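Household Tips > Cleaning > Small Accessories

Can a Machine Clean the Dresser-Top Pile Yet?
Updated 4/10/21 by Azucena Villaseñor

The pile consists of whatever comes off the wrist, the hair and the bag at the end of the day. It gets dusty, picks up hair spray and skin oil, and needs cleaning a few times a year. Readers keep asking whether this is a chore that can be handed over. The short answer is that parts of it can. Gripping is largely solved for hard items of regular shape. Sorting by material is harder, and judging when an item is clean is harder still.

The manual method comes first, as it sets the standard any machine would have to meet.

Equipment: one plastic basin with a wide rim, a soft toothbrush, mild dish soap, two dry cloths, a flat drying surface. Fill the basin only enough to cover the floor. Deep water gains nothing with small items and makes the clips difficult to find.

Watches. Check the rating on the case back before any contact with water. A sport watch on a rubber strap can usually be rinsed. Do not press the side buttons while the case is wet. Open the buckle fully and brush the strap holes from the back.
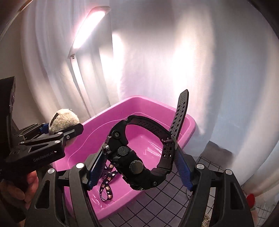
Sport watch and plush ball, each in its own gripper, at the pink tub.

For a machine, a watch is two problems. The case is rigid and gives a pair of parallel pads something to close on. The strap is not, and its free end goes where it likes. Textured pads hold a case better than smooth ones, but the grip should be kept off the crystal and off the buttons. In the Sheehan bench trials, Bríd Flanagan logged 916 attempts at picking up and placing small personal items. Her notes put most of the failures down to straps, cords and chains catching on a neighboring item after a sound first grip.

Lanyards and ribbons. Remove metal hooks where they unclip. Soak for 30 minutes, squeeze, do not wring. Hang straight. A machine can lift a wet ribbon without trouble; laying it down flat is the part that still needs a person.

Plush and faux fur. Grip pressure matters here. Long pile hides the true edge of the item, so a gripper set by vision alone tends to close too early or too far. The fix used in the Ivum shop is slow closing with a force limit, followed by a short test lift before any sideways travel. The same rule serves for human hands with a delicate piece.
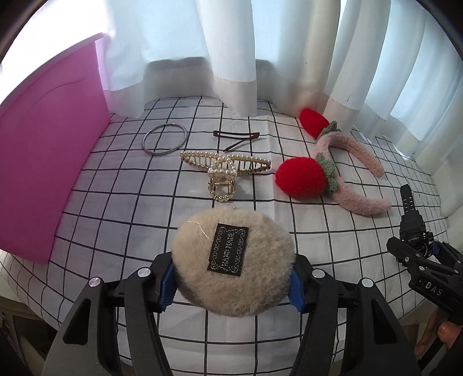
Sewn labels and embroidered borders should be dabbed with a damp cloth and left out of the soak. Leave plastic tag fasteners alone until the piece is dry, then snip them close with nail scissors. Knitted trim is washed by pressing, never by rubbing, and is reshaped while damp. Fuzzy headbands dry on their side with the ends slightly apart.

Claw clips and bangles. Faux pearls are often glued, and warm water softens some glues. Use cool water and keep the time short. Brush the spring hinge, then shake it and blot at once, as a damp coil rusts from the inside. Thin bangles are among the worst items for a gripper: they lie flat, offer little height, and slide. A soft mat underneath lets the finger tips get below the wire.

Mixed loads. Avoid them where possible. Dye from red or black trim can move into pale fur, and chains of beads wrap around anything with teeth. If everything must go in together, use cool water and take out the strings first. 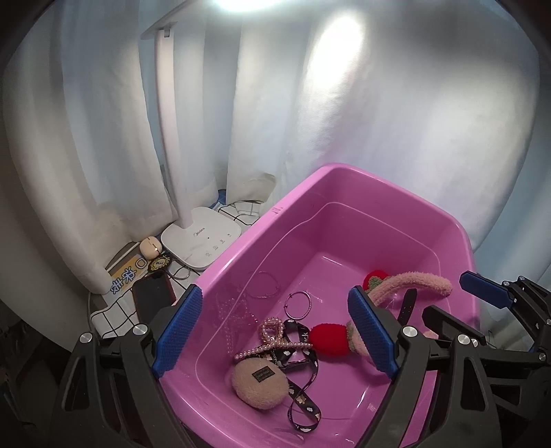
Mixed load in shallow water: clip, beads, bangles, fuzzy pieces and lanyard.

Current state, by task:

Lifting one rigid item from a dry surface: dependable.
Lifting one item from a tangle: poor.
Scrubbing a hinge: not practical at home.
Deciding wash or wipe: possible with a fixed list of known items.
Laying out to dry: fair for clips, poor for cords.

Flanagan's view is that a home unit should manage 1,000 picks between dropped items before it is trusted with anything that breaks. The Hestach rig at Brerkurgate reached 100 on clips alone.

Drying time for faux fur is overnight, away from direct heat. Turn it once.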